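Assignment fee on a first wholesale deal

2 min read

plalutus_dan
Seller wants out by January. My buyer will pay 11,000 over contract. Do I assign it or double close?

Koutsoukos_D
Assign. A double close means two sets of closing costs.

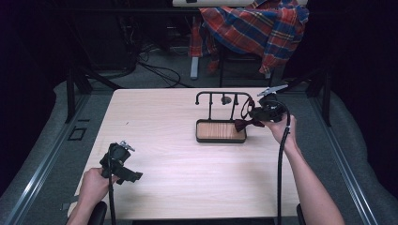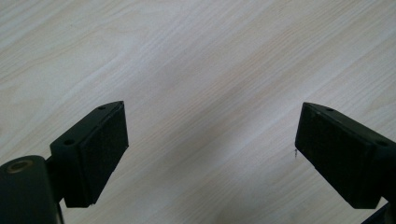
Light wood-grain tabletop in both

fimum22
Disagree. The seller sees your fee on an assignment and may balk. I'd pay for the second closing.

Koutsoukos_D
Mine never balked. Tell them up front.

plalutus_dan
Contract doesn't mention assignment at all. Asking the title company first.

Contact | © Flomitz Investor Board | Back to top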